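Switching math workbooks in June

I ordered the Quiroga second grade math set on Tuesday after two years with Drakance. The Drakance books were fine, but the pages are thin and my daughter's pencil goes right through them. The Quiroga workbook has 324 pages and comes with 150 counting tiles. I paid 30 dollars for it used, with the answer key. 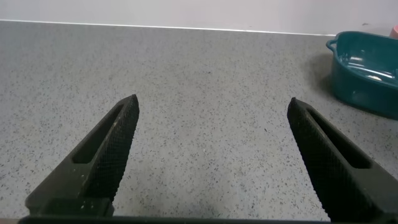 Most of the lessons in the new book take us one morning. Place value comes first, then adding with regrouping, then a long unit on measuring that I may split up. The measuring unit wants a flat place to work, and a bare stretch of grey surface like the one between those two black fingers would do. We'll use the kitchen counter after breakfast.

I looked at the Tornov set too. It has 179 lessons, more than our school year has room for, and the teacher book is sold separately. A friend uses it and skips every fifth one.

Still need to find a clock with hands that move. The paper one in the back of the workbook was already cut out.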